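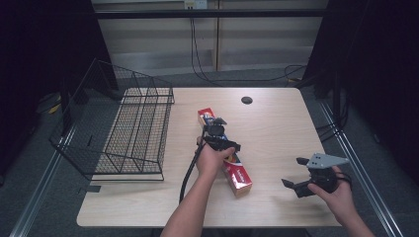
This repository holds the equipment plan and cost tables for two-handed gripper stations at the Grokville site, with the quotes, replacement intervals and working assumptions behind them. The unit of purchase throughout is the station: one table, two hand-held grippers, the items handled and whatever holds those items. Grippers take up most of the money, but the smaller lines are the ones earlier budgets missed. A red and white carton clamped under the left-hand gripper has to be bought and replaced, the wire basket at the side of the table has to be bought too, and the black cable trailing over the tabletop takes up working space even with a grommet hole further back. All of these have their own rows in the tables.

grokville-station-plan
Last updated: March
March - Urkow equipment planning

What is in the repository

stations.csv has one row per planned station, with room, table size, power position and status. Status is one of planned, ordered, fitted or retired. Stations that were proposed and then dropped are kept as retired with an empty fitted column.

costs.csv has 161 rows, one per costed line. Each row gives the item type, supplier, unit price, quantity, expected life and the source of the price. Prices are in pounds and exclude VAT. Delivery is a separate row where the supplier charges it separately, otherwise it is included in the unit price and the delivery flag is set to 1.

consumables.csv covers goods handled at the table: cartons, tubs, bottles and soft packets. These are bought from ordinary shops and are not tracked by serial number.

assumptions.txt is the plain list of working values read by the budget script. Edit this file and not the script.

Cost per station

The planning figure for fitting one station is £1779. It includes the pair of grippers, table, floor cable covers, mounting parts and the first set of goods. It does not include the recording computer, which is shared between stations and budgeted under room costs.

The yearly running figure is £608 per station. Most of it is gripper fingers, cables and replacement goods. Staff time is outside the scope of this plan and should not be added to the running figure, as the staffing budget already carries it.

Both figures assume that grippers are bought in pairs. Zonia quotes a lower unit price for a pair than for two singles, and the single price is only used in the spares table. A quote for an odd number of units should be split between the two prices before it is entered.

Usage assumption

Replacement intervals are worked out from about 623 hours of use per station per year. The value came from booking records for the existing rooms, with set-up and cleaning time taken out. Booking records overstate use when a session ends early, so the replacement dates are likely to be on the early side. We have left them that way. An early order for fingers costs little, whereas a late one can leave a station idle for the full lead time.

Replacement items

Fingers: replaced as a pair, on both grippers at the same time. Mixed wear between left and right makes setting-up slower.

Cables: ordered in one length only. The longer type was dropped after a trial - it reached every table position but left too much slack on the work surface. Tables placed further from the power point need an extension on the floor side.

Hand straps: treated as a consumable. There is one row for both hands.

Cartons: printed card softens and creases under repeated gripping. The budget assumes a fresh set at the start of each task block. Crushed cartons may be kept for practice but should be marked on the base.

Baskets and racks: no replacement interval is set. Open wire types are preferred for new orders, as they are cheap and easy to clean. Solid plastic tubs already in stock can be used up first.

Table choice

Tables are bought with a pale top and rounded corners. The current supplier is Ông, which also drills the cable hole before delivery. Drilling on site was priced and came out higher once the room booking was included. The hole position is set by drawing and should not be changed between orders, or the cable lengths in costs.csv will no longer apply.

Dark tops are excluded. The grippers and cables are black, and pale wood gives better contrast at no extra cost.

Lead times

Grippers have the longest lead time and should be ordered first. Tables follow, then cables and mounting parts. Goods can be bought in the week the station opens. The lead_weeks column holds the supplier's quoted value, and lead_seen holds the delay recorded on the last order. The script uses whichever is longer. If lead_seen is blank, no order has yet been placed.

Known gaps

Curtains and wall fittings are paid for from the building budget and have no rows here. Rooms outside Grokville may need them added.

Repair costs are weak. Only a few grippers have gone back for repair, and the postage varied more than the work did. The repair row is a placeholder - it should be replaced when the next invoices are in.

The scrap value of retired grippers is set to zero.

Making changes

Add a new quote as a new row and close the old one with an end month. Do not overwrite prices, as earlier budgets are rebuilt from the same file. After any change, run the budget script and check that the station total and the yearly total both print. A missing total normally means that a price has been entered with a currency sign.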